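Print this page | E-mail this page

Student project report: How Lostville council settled the market fee protest

Submitted 4th August
Author: Dissanayake

My project studies how the town council of Lostville ended a protest by market traders. The traders stayed in front of the council office for 18 days, after the daily fee for a stall was raised. I used the council minutes, two local newspapers and a short survey.

The ruling group was divided on this matter. One part wanted to ask the police to clear the square. The other part feared that this would cost them the Marnham ward, where many of the traders live. A petition with 1,679 signatures was given to the council in the second week.

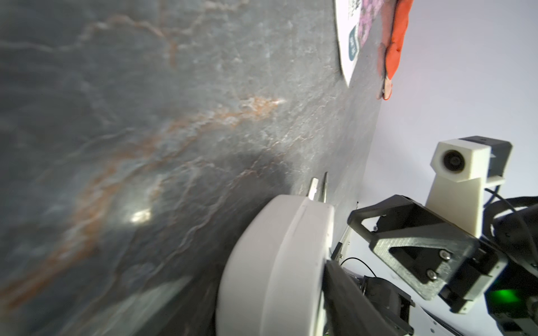
The settlement

The leader of the group met the traders in private and offered to delay the new fee by one year. In return, the traders moved their tents away before the council's summer meeting. The vote was 22 in favour, and the opposition did not take part.

What I learned

The minutes say very little about the private meeting, so for this part I depended on the newspapers, and they do not agree about who asked for it first. My survey was also small and I could not reach the traders from the villages. I would like to interview them next term, if my department permits it.

Related reports
Bus fares and the ward elections in Gadevura
Who reads council minutes?
Marnham ward: a short voting history

Print | E-mail to a friend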